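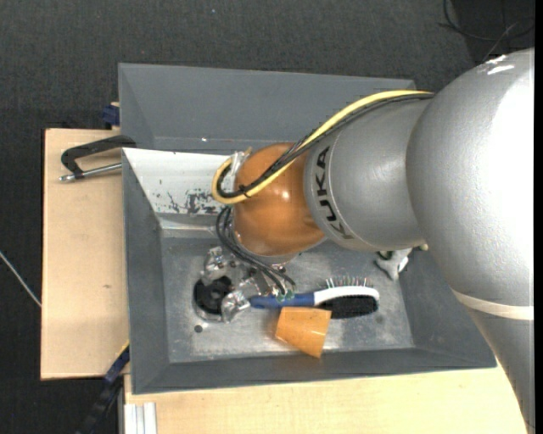
Re-felting a baking table top – oil, wax or leave it bare?

Wuvport Home & Kitchen Forum > Worktops and tables
692 views

saadet_s
Hello all, I hope you don't mind a long first post! I've inherited my aunt's big pale wooden table and I'd love to use it for bread and pastry, as she did. It has gone a bit dry and furry in places (hence my calling it felted, sorry if that's the wrong word) and there's a ring where a hot pot once sat. I've been told to oil it, wax it, varnish it and do nothing at all, and that was just over one Sunday lunch with the family. What would you all do? I bake most mornings in winter and hardly at all from June onwards, if that matters.
Saadet Sarıgül

heljuj
Welcome, Saadet, what a lovely thing to have been left! I'd go for oil every time. Sand it lightly along the grain, wipe it down with a barely damp cloth, let it dry overnight and sand once more – that second go is what gets rid of the fur. Then thin coats, and I do mean thin, rubbed in and wiped off after 15 minutes. I use the Rodala one, which is food safe when cured and smells faintly of oranges. Mine gets a fresh coat twice a year and still looks very well.
Helju

oldcrumb
I'm going to disagree with Helju, fondly, as we've had this one out before. For dough I want bare wood. Oil makes it slippy, the flour clumps, and you end up chasing your loaf round the kitchen. Scrape it, scrub it with salt and half a lemon, dry it standing up if the top comes off. My mother did hers that way all her life.

heljuj
Your mother also had a scullery and no dishwasher steaming away next to it! Bare is fine in a dry house. In ours the boards cupped within a winter.

plumduff
Could you do both? I oiled the ends and the underside of mine and left the working side plain. It has stayed flat so far, four years on. As for the ring, try a warm iron over a tea towel, a few seconds at a time, before you reach for the sandpaper.

oldcrumb
Now that I could live with. I'd still say no to varnish, whatever the uncle thinks.

saadet_s
It was the uncle, how did you know? Thank you, all three of you. The iron has taken most of the ring away and I've done the first sanding. I think I'll try plumduff's way, with a small tin of the Rodala for the underside. Does it matter which side I do first?

heljuj
Underside first, dear, then leave it on blocks until the next evening. And lay your rags out flat outdoors to dry, never scrunched up in the bin, they can catch fire.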